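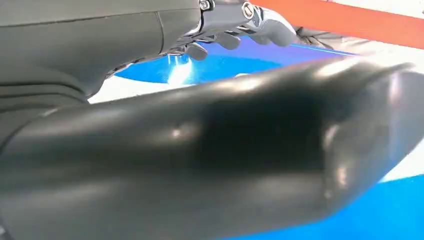
Bench notes, Thursday, Wisdale shop

Hubcap day! I have been looking forward to this since the Sorkik box turned up, and I got the big steel table for the whole morning, so these notes run longer than usual.

First the tape. The yellow outline for the mat is down and I'm very happy with it. I struck the lines with a carpenter's square and a soft pencil, wiped the steel with alcohol, let it dry, then laid each side in one pull without stretching. Last time I stretched it and the corners crept back overnight. Burnished it with the back of a spoon. The separate strip for the smaller zone comes off the top left corner of the square, and I left that zone as bare steel on purpose to see if we can live without a second mat. The hubcap goes on the mat, the white piece goes on the bare steel, and anything else that wanders in there gets moved out.

The dark gray mat is a huge improvement. On bare steel a silver cap nearly vanishes. You get shine on shine and you end up tilting your head to find the rim. On the mat every vent reads clearly, even from the stool by the door. It also stops the rattle. A plastic cap set down on steel makes a racket out of all proportion to its weight, and Amin on the next bench has been very patient about it.

Now the cap itself. What a nice thing a hubcap is when you finally look at one! The vents curve and lean as they run out from the hub, so the whole face seems to be turning while it sits still. I spent far too long tracing one with my finger. There are more spokes than I would have bothered with, and I'd bet the angle was chosen by someone who cared about looks first and brake cooling second. No complaints from me.

Clips: the little notched ones out at the rim are the part to watch. They take all the abuse when a cap goes on and off a wheel, and a cap with a broken clip goes on to shed itself at the first pothole. Checked each one with a fingernail, pushing inward and letting it spring back. Cold plastic is less forgiving, so caps that come in from the van should sit inside for an hour before anybody flexes anything.

Cleaning, for whoever does the next box: warm water, a drop of dish soap, soft toothbrush in the vents. Rinse, then stand the cap on edge so the hub drains. Don't use the green scouring pads. I tried one on a scrap cap from the Linik pile and it took the silver to a dull gray in 12 strokes (I counted, out of spite). Microfiber only. The steel wants the same treatment, wiped along the grain, and then a dry cloth or it spots.

Things still on the far side of the table: laptop, cardboard box, power adapter and its cables, the black case. I would like the cables to go along the back edge and not across. They keep drifting toward the tape, and once one gets under the mat the cap sits crooked and you wonder what you did wrong. A couple of stick-on clips would sort it out. There are some in the drawer under the vise, I think left over from the lamp job.
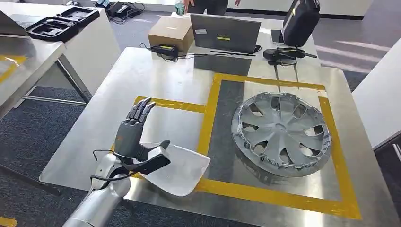
Anitha Namboodiri wants the mat made bigger, with a hand's width of dark gray past the rim all the way round, and she would put every cap face down for the clip check so the springy bits are on top where a thumb can get at them. She also asked why we store them flat in a stack when the faces scratch each other.

Good points, both. Face down on the mat worked well when I tried it after lunch, much less fumbling. Face up is still better for looking over the finish, so each cap gets turned once, clips first and then face. As for storage, I cut 13 cardboard dividers out of the old shelf packing and stood the clean caps up in a crate like records. You can flip through them! Very pleasing.

I haven't changed the mat. A bigger one means moving the tape, and I'd like to get through the rest of the Sorkik box with the square where it is before I start peeling. The 100 grit roll is also nearly done, by the way, if anyone is placing an order.

To do:
Cable clips along the back edge
Price a larger mat, same dark gray
Seven caps left to wash, the muddy ones are in the blue tub by the sink
Write "soft cloth only" on the crate lid
Give the spoon back to the kitchen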